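Sonberg Adds Eight-Cell Organizer Box to Small Parts Storage Line

2021-07-06 – Sonberg today announced the Vornura 8, a compact organizer box for screws, washers, fuses and other small components used in workshops and at assembly stations. The box joins the Vornura line of drawers and bins, first shipped in April.

The Vornura 8 is molded in translucent gray plastic. Fixed inner walls divide the tray into eight cells, set out in two rows of four. A hinged lid covers the full tray and opens flat to the rear, so that it does not stand between the user and the parts. Two latches on the front edge hold the lid closed.
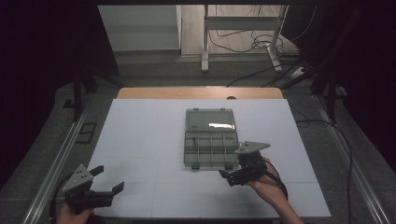
Cell size was set after a trial at the Vlček repair workshop, where technicians kept 23 boxes in daily use. Cells in the first version were deeper, and short fasteners were hard to pick out of the corners. The production tray is shallower and has a wider radius at the base of each wall.

"Most of the requests we received concerned access to the last few parts in a cell," said Miroslava Jireš, product manager at Sonberg. "The walls are fixed, so parts do not migrate under a divider when the box is carried on its side."

The box weighs roughly 96 grams empty. Replacement lids and latches will be stocked as separate items. Labels for the cells are not included.

The Vornura 8 is available to trade customers in cartons of 100. Gestard will handle distribution and will accept single-box orders at a later date. An initial run of 300 cartons has been completed.

Trade inquiries: Peter Pešek, Sonberg Sales Office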